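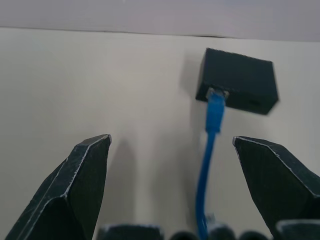
Figure 3. Cable seated in the front face of the box, seen from slightly above.

4.2 What counts as a tidy table?

Most studies of household clutter start from the claim that people feel better when surfaces are clear. We are less sure. The work usually cited for this claim asks people how cluttered their home is and, a few minutes later, how they feel, and then treats the two answers as if they came from separate sources. A person in a bad mood may well call the same table messy. The Wanier survey, with 2,726 replies, has this problem from start to finish, and its size does nothing to fix it.

Our own table coding is more modest. A coder looks at one surface and sorts each item as stored, parked or in use. The black box in Figure 3 was coded "in use" by both coders on the grounds that a cable was plugged into it. We let the code stand, though a plugged-in cable says very little about use. Plenty of boxes in the Lekville homes stayed connected all through June without anyone being able to tell us what they did.

The harder cases are containers. Under the Tehrani scheme, anything inside a bin is stored and anything beside it is parked. This sounds clean until a coder has to apply it to a real table.
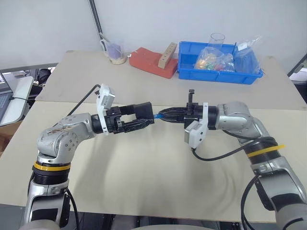
Shirin Shahbazi
Field coder, Buvcombe site

On the far section of the table, the blue plastic bin holds a clear bag of small items in orange, green and yellow. By the rule, these are stored. The clear plastic cup toward the left also has something in it, a purple-blue object, and by the same rule that object is stored too. Few people would say so. A bin is for keeping things and a cup is mostly for drinking, but the scheme never asks what a container is for. The tan block standing diagonally on the red-orange one is worse: stacked, parked, or left in the middle of something? Petek coded it as parked, Shahbazi as in use, and neither would give way.

Of 786 items coded, disputes of this sort were settled by a third reader, who was given 10 seconds per item. We doubt that a quick third opinion is any better than two slow ones — it only produces a number that can be reported. Readers should treat the agreement scores in the next section with that in mind.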